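The Shirt Pile: a gallery of folding methods, tried and mostly doubted

Introduction

I was asked to write something positive about folding. Noreen Malik, who edits these pages and has very tidy drawers, sent me a list of methods that readers had written in to praise, and suggested I work through them with the contents of my own wardrobe. She wanted a gallery. She got one, though it is shorter on pictures and longer on grumbling than she had in mind.

My position before starting was that most folding advice is written by people who own eleven shirts. I own a good many more than that, some of them old team shirts I don't wear and won't throw out, and I have one chest of drawers, a wardrobe with a bent rail and a sofa that does the work of a table. I gave each method a fair go. Where I have been rude about one, it is after trying it on several evenings.

The notes run in the order I did things. Skip to the end if you only want to know which one I still use, but you may be disappointed by how dull it is.

Where the folding gets done

Every guide begins with "find a clean, flat surface". Fine. The kitchen table has people eating at it, the bed is too low for my back, and the floor has the dog. That leaves the sofa, which is soft and gives way under your hands just as you are trying to press a crease.

One reader swore by a folding table, the Visby, sold as a craft table and a good height for standing at. I borrowed one for a fortnight. It was a good height. It also lived in the hall for that fortnight, because there was no other place for it, and everyone in the house walked into it. I gave it back and returned to the sofa without much regret.

If you are going to fold on a sofa, do it across the seat cushion and keep away from the gap at the back. Sleeves go down there and so do socks.

Team shirts and other things with big lettering

I thought these would be easy. They are square, they have no buttons, and the cloth is thick enough to stay where it's put. What I had not thought about was the print. Large letters have their own opinion on where a fold should go. Cotton bends and the print doesn't want to, so the fold creeps sideways until it finds a gap between two letters.

The popular advice is to fold with the lettering outwards "so you can see at a glance which shirt it is". I have my doubts. By the time a shirt has been folded in half and half again you can see part of one letter, lying on its side, and you know which shirt it is by the colour anyway.

The other popular advice is to start from the collar tag, holding it up as a marker for the middle. That one I'll allow. It does help you find the top when the whole thing has gone round on you.

Red team shirt, spread out across the light grey cushion. Black letters with a white outline, partly folded over, and I defy anyone to read the whole word. The small white tag is standing up near the collar. Creases everywhere, and a long tail of cloth hanging down that the method says should be tucked under by this stage.

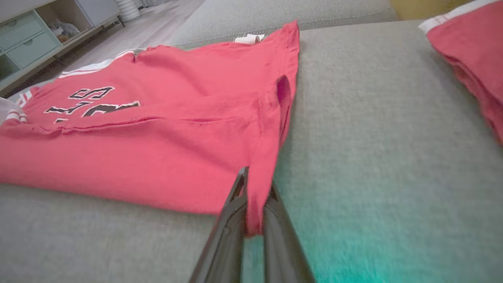
The thirds method

This is the one in all the books. Lay the shirt face down, bring one side in by a third, fold the sleeve back, do the same on the other side, then fold up from the bottom. I learned it years ago in a shop and have nothing against it as a way of making shirts look nice on a shelf in a shop.

At home it has two faults. It needs the shirt to be flat at the start, and getting it flat takes longer than the folding. It also makes a stack, and a stack is only tidy until you want the fourth one down. I did a whole drawer this way in May and it was a heap again before the month was out.

The plastic board

You will have seen these. A hinged board in four panels; you lay the shirt on it and flap the panels over in turn. The one I tried was a Bruko, lent by the same reader who lent the table, and I would like to thank her for her patience.

It works. I'll say that plainly, as I expected it not to. Every shirt comes out the same size, and children will happily do it for ten minutes, which is nine more than they will give to any other sort of folding. But the shirt still has to be smoothed out on the board first, and anything in a large size hangs off the bottom and has to be dealt with by hand. The hinges click. After one full basket I had gone off the click completely.

Then there is the question of where the board goes when you have finished. Mine stood behind the bathroom door and fell over.

Rolling

Rolling has very keen supporters. They write long letters. Their claims are that it saves space, prevents creases and lets you see everything at once.

On space, I tested it in the crudest way I could, by filling one drawer with folded shirts and then refilling it with the same shirts rolled. They all went in both times. The rolled ones left a gap at one side and the folded ones left a gap on top. If somebody can explain to me why the first gap is better than the second I will print the letter.

On creases, no. A rolled cotton shirt has fewer sharp lines and many more small ripples, and I would sooner have the lines. Shirts with a thick print are worse still: they roll up like a stair carpet and then slowly undo themselves.

For packing a holdall I still roll, from habit.

Standing them on edge

This is the fashionable one. You fold the shirt into a small block and stand it up in the drawer like a file, and the next one behind it, and so on to the back. Photographs of it are very handsome.

I was ready to dislike it and I do, but less than I planned. You really can see every shirt, and taking one out doesn't ruin the rest. The trouble comes halfway through the week, with the drawer partly empty and the remaining blocks leaning over on each other. The usual answer is to buy dividers. Ó Ceallaigh do a wooden set and Panau do a cloth one, and letters have come in for both. I can only report that I used two shoeboxes without their lids and could not see what the extra money would have got me.

Thin shirts won't stand at all. Don't let anyone tell you it's your technique.

The two-second pinch

There is a trick where you pinch the shirt in two places, cross one hand over the other, give it a shake and lay down a finished shirt. You'll find people doing it online at tremendous speed.

I practised on an old plain T-shirt until I could manage it most times. It took me a good deal longer than two seconds, and each attempt came after a spell of laying the shirt out sideways, finding the middle and finding the point level with it near the shoulder. None of that is ever counted. The result is passable on one side. I wouldn't look at the other.

It is quite good fun, and I've shown it to visitors.

Some figures from a reader

One correspondent kept a record of her household's folding for a year and sent me the total: 1410 items, of which 457 were tops of one kind or another. She had been asked by her family to stop counting and had refused. She folds in thirds, stacks the lot, and spends no time on underwear. I found this the most persuasive letter in the post, and it recommended nothing.

Another wrote that he had cut down from 700 pieces of clothing in the house to 205 and that folding was no longer a problem. I'm sure it isn't. I'm not sure that counts as a folding method.

What I still do

Sides in, sleeves back, fold once across the middle and once more if it's a deep drawer. No board, no table. Old team shirts go in a separate drawer at the bottom, laid flat on top of each other with the print inwards, folded once. They crease. I have decided I don't mind, as I only take them out to look at them.

Things that need to hang are hung, bent rail or not.

Noreen would like it noted that her drawers are done on edge, with dividers, and have stayed that way. I have asked to see them with half the shirts in the wash.

Letters on this page are welcome, including from the rollers. Please say how many drawers you have.

Page last changed January 31, 2019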